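The Town That Votes Twice

In Mustley, people still lower their voice when they talk about the merger. It is two years since the regional assembly first proposed to join the town with its bigger neighbor, Stesham, and in the bakery on the main street there is an unwritten rule that the subject is not discussed before noon.

"My brother and I did not eat together for one whole winter," says Ruairi Gourlay, who drives the school bus and led the campaign against the plan. "We live on the same street. I could see his kitchen light."

The first vote was lost by the supporters of the merger by 11 ballots. They asked for a recount, then for a court, and the court found that 300 postal ballots had been sent out with the wrong return address. Now the whole vote will be held again in September.

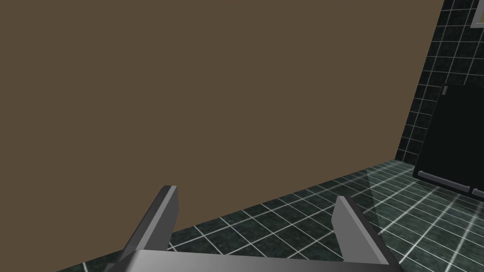
A quarrel older than the ballot

To an outsider the question looks small. Both towns already share a hospital and a water company. But the merger would move the council, the records office and the small claims court to Stesham, and for many families in Mustley these offices are the last good jobs which did not leave.

The older people also remember the strike at the Flastis works, when Stesham drivers crossed the line and Mustley drivers did not. The works closed long ago. I was told the story of the strike by four different persons, and in each version somebody else threw the first stone.

Welington Dantas came to Mustley as a student and stayed. He speaks for the merger, and he does it with patience, often at the door of people who do not want to open it.

"I am told that I don't understand because I was not born here," he says. "Maybe so. But I pay for the same road, and the road is bad."

His group says that one council will save money for repairs. The opponents answer that the savings were calculated by Stesham, for Stesham. I read both reports and I have to admit that I finished with more doubts than I had at the start.

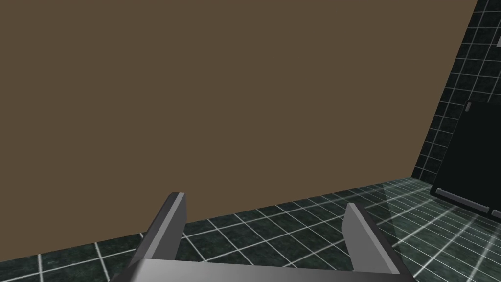 An evening at the Teixeira

The public debate took place in the Teixeira, an old cinema with 400 seats. All 400 were taken, and more people stood along the walls. There were two police officers at the entrance, which has never happened before at a meeting in this town.

For the first hour it went as everybody had feared. A man was shouted down when he mentioned taxes. A woman who teaches in Stesham was asked why she does not live there also. The moderator turned off the microphone two times.

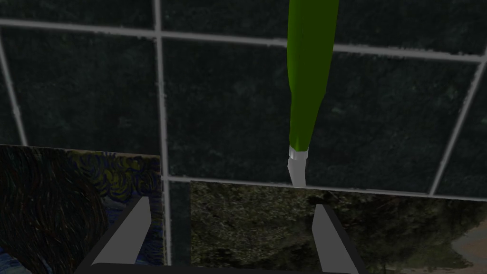
Then Gourlay asked for the floor and said he would accept the result in September, whatever it would be, and he asked Dantas to say the same. Dantas stood up and said it. The applause was not very loud, but it came from both sides of the hall.

Not all were satisfied. On the steps outside, a group of younger men told me that Gourlay had no right to promise this in their name. One of them has already collected signatures for a third vote, in case the second one goes badly.

Gourlay's brother was also in the hall, a few rows behind him. He will vote yes again. They walked home by the same street, Gourlay told me later, and talked mostly about the bus.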